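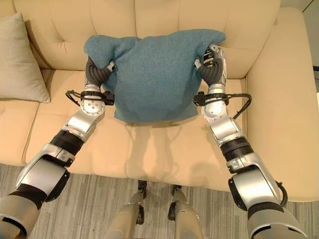 Teal cushion, cream sofa: the front room, mid-plump.

Home | News | What's On | Swap Shelf | Back Issues

Filed under: House & Home

I have become a person with opinions about cushions. I blame the sofa. We inherited it when my aunt moved to a flat with a narrow staircase, and for the first month I thought it was the ugliest thing I'd ever agreed to carry. Cream, tufted along the back, arms as fat as bolsters. Everything in our front room looked grubby next to it, me included.

Then I tried one teal cushion on it and the whole room cheered up! The colour is that muddy sort of blue-green that goes a bit grey on a dull day, and the cover has a soft, speckled look that stops all that shiny cream from feeling like a dentist's waiting room. I'd bought it for the bedroom. It never got there.

Quite a few of you wrote in after the June issue asking how to keep a pale sofa looking decent, so I've gathered up what I do (and what I've given up doing).

Pick the cushion up properly. I used to thump ours where it sat, which only pushed the filling into the bottom. Now I lift it clear of the seat with a hand on either side, give it a good shake, then squash it in from the edges and turn it the other way up. Soft covers like being turned. If you always lean on the same face it goes flat and sulky.

While it's off the seat, smooth the sofa too. Ours creases along the front edge where everyone perches to put their shoes on, and the flat of your hand takes out more than you'd think. Old wrinkles stay put and I've made my peace with them. The dimples in the back collect crumbs, so I go round those with a dry paintbrush on Thursday evenings while the pasta's on.

For marks I use a barely damp cloth and then a dry one. I did once buy a pot of cream from the market that promised miracles, and all it did was make the cat slide off.

Ryota Oda from Geria Street asked whether dark cushions leave colour on pale leather. Some do - I had a navy one that left a smudge I still haven't shifted. Rub the cover with a damp white hankie before you put it anywhere near the sofa, and if the hankie comes up blue, wash the cover again or keep it for the spare room.

And how many cushions? I had 8 at one point. You had to move them all to sit down, and they lived on the floor from teatime onwards. I'm down to 2 now, and the teal one gets the middle of the seat when visitors are due.

Next time I'm doing throws, so send me your worst ones. Spare cushion covers can go on the Swap Shelf as usual, washed please, zips done up.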